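My mother-in-law has decided to sell her house, and I have been put in charge of the kitchen. This is a thread about the kitchen. Mute accordingly.

Some background. Eftychia Kontogiannis has lived in the same house since before I met her daughter, and in that time I don't believe a single lid has left it. Lids have come in. I've found lids for pots I'm told went to Ohio in a cousin's trunk.

The plan was four piles: keep, give, sell, trash. By lunch on Thursday we had five, the fifth being "ask Chrysanthi." Chrysanthi is her sister. Chrysanthi does not pick up the phone.

By dinner the fifth pile had its own chair.

First thing I learned: you can't ask "do you use this?" The answer is always yes. She uses the fondue set. She uses the second fondue set when the first one is busy.

A better question is "where would you put this in the new place?" The new place has one drawer. I have seen the drawer. It sticks.

My brother-in-law Cyprian came over to help and spent 90 minutes reading old recipe cards out loud. One said "flour, enough." Another said "bake until Makris comes home." Makris was the neighbor. He drove a bread truck, and I guess he was very punctual.
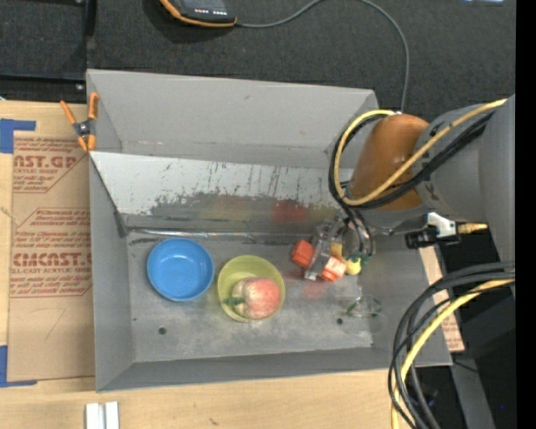

Bowls are the hard part, by the way. Plates people will give up. Plates come in sets, and once two are broken the rest lose heart. A bowl is on its own and has a history. This one was for olives. That one was for when you were sick.

I said we could keep three bowls. She said thirteen. I said that wasn't how haggling worked, you're supposed to start near me. She said she'd sold rugs for a living and I could go wait in the car.

We're keeping thirteen.

Somebody replied asking about the good knives. There are no good knives. There is one knife, it's older than my marriage, and it gets sharpened on the bottom of a coffee mug. It cuts better than anything I own and I'm a little bitter about it.

The pantry took all evening. Found a jar labeled KEEP with no other information. It's a brown powder. We kept it.

Also found the manual for a Tustier blender but no Tustier blender. Cyprian remembers the blender. He went quiet when I brought it up, so I'm leaving that one alone.

Update: Chrysanthi called back at 6 in the morning. She wants everything on the chair. She also wants the chair.

Second update: she lives in a one-bedroom. I asked where she'd put it all and she said, and I'm quoting, "You're the one who was in the car?"

So the kitchen is done, apart from the cabinet over the fridge, which none of us can reach and which Eftychia says has nothing in it - in a tone I didn't love.

Getting a ladder tomorrow. Will report.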